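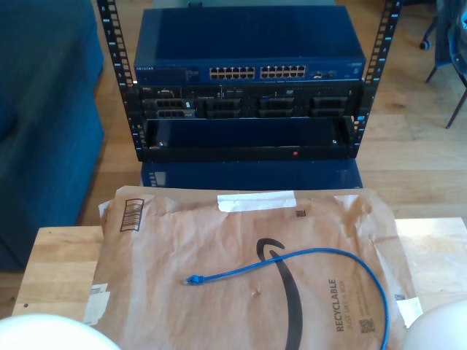
Rack with Netgear switch, open frame, plank floor.

Workshop notebook, October
Bench 2, mitre saw assessment, continued

The Kindon blade was removed and the Ibarra blade fitted at the start of the morning session. The arbor washers were cleaned before fitting. A slight burr on the outer washer was dressed with a fine stone, and the washer now sits flat.

The fence was checked against the reference square before any cuts were made. It was out at the left-hand end by an amount visible to the eye. The two fence bolts were slackened, the fence reset and the bolts tightened again. Colleagues should note that the right-hand bolt pulls the fence forward as it is tightened, so it is best done last and in small turns.

Crosscuts were then made in planed softwood, 30 in all, with the stop block clamped to the extension table. The cut faces were clean on the upper side. Breakout on the underside was more than we had with the Kindon blade, chiefly where the insert has worn wide. A new insert is to be cut before the comparison is repeated, as the present figures would be unfair to the Ibarra.

Mitres at 30 degrees: the detent on the Dokico saw holds firmly to the left but has some play to the right. The play can be taken up by locking the handle while pressing the table against the stop. This is acceptable for bench work. It would not be acceptable for trim, and the saw should not be lent out for fitting until the detent plate has been looked at.

The Manon dust bag was tried in place of the extraction hose. It filled quickly and slipped off the outlet during the longer cuts - a hose clip cured this. The hose remains the standard arrangement for this bench.

Stopped at 4 p.m. Saw isolated, head locked down, blade left on.

Outstanding:
New insert, hardwood if an offcut is available.
Detent plate, right side, remove and inspect.
Repeat the softwood crosscuts with both blades, same board.
Oak not yet attempted.
The reference square has been returned to the drawer under bench 2. Please do not use it for marking out.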